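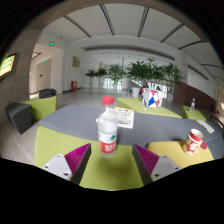

Lounge seating in the main hall: what stays, what moves

The soft seating in the main hall has been in place since May, and the trial period we agreed on is now over. We received 127 replies to the survey. Most people want to keep it. The complaints were mainly about drinks and things left behind, so most of this item deals with those.

The green ottomans stay. They were the most popular pieces by a good margin, partly because people use them as low tables as often as they sit on them. That is fine, as long as the gray felt pad is on top. A bottle or a cup stands well enough on the felt, and a small spill stops there before it reaches the upholstery. If you find a pad on the floor, please put it back. Spare pads are kept at the front desk – ask Margit Lengyel.

The cube seats also stay, the dark gray and the green alike. Several people asked whether they could be used for bags. They can when the hall is quiet. At lunch and before the Wednesday talks, please take your bag off so that somebody can sit down.

Side tables are harder. Almost half of the replies said there are too few of them. We have asked Lakatos, who supplied the furniture, for a price on 3 more in the same lime green, and Sándor Bíró will report back when it arrives. Until then, please do not carry tables over from the reading room. They are taller, and they have left marks on the floor.

Cups and bottles

Ceramic cups go back to the kitchen on the same day. The cart by the kitchen door is emptied at 10 every morning, and anything left on the seating after that goes into the lost property box with the umbrellas. Empty water bottles go in the white bin near the windows. If a bottle is still full and yours, take it with you. The cleaners throw out opened bottles at night.

Booklets and cards left on the ottomans will be collected on Fridays. If you want printed material to stay out longer, give it to Gizella Csonka for the rack outside room 338.

Plants

The potted plants along the windows are watered under the Jalivance contract. Please do not add water, coffee or tea. One plant was replaced before the holidays after its roots rotted. Leave enough space between the seating and the planters for a person with a watering can to get through.

The walkway to the corridor must stay clear too, and the same goes for the floor in front of the red fire extinguisher cabinet. Ferenc Medve has moved ottomans away from it twice this month.

Questions about the furniture go to Sándor Bíró, and questions about lost cups to the front desk.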